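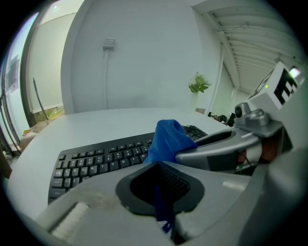
Keyboards get their turn at Stollness

28 Nov 2020

The big desk clean is under way at the Stollness study rooms, and the keyboards are finally getting some love! All 33 of them are on the list, along with the white desks they sit on, and the job comes down to a blue microfiber cloth and a good deal of patience.

Mirjana Krasniqi, who drew up the plan back in April, is delighted to see it happening. "People wipe the desk and go right past the keys," she said. "Then you look between the Q and the W and you wish you hadn't."

Her advice for anyone joining in is simple. Unplug the keyboard, tip it over and give it a gentle shake, then go along the rows with the cloth bunched to a point so it gets down between the keys. Finish with the edges and the space bar, where the crumbs love to hide.

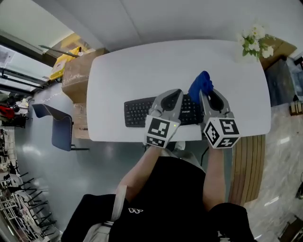
The cloth should be barely damp, and a fresh one goes out with every few keyboards. Damir Mujić has the spares in the front office, plus cotton swabs for the really stubborn spots (there are plenty around the function keys).

Nineteen keyboards were done by the end of the first afternoon, a terrific start. The rest follow this week, and then it's on to the mice. Anyone who would like to help can sign up at the front office.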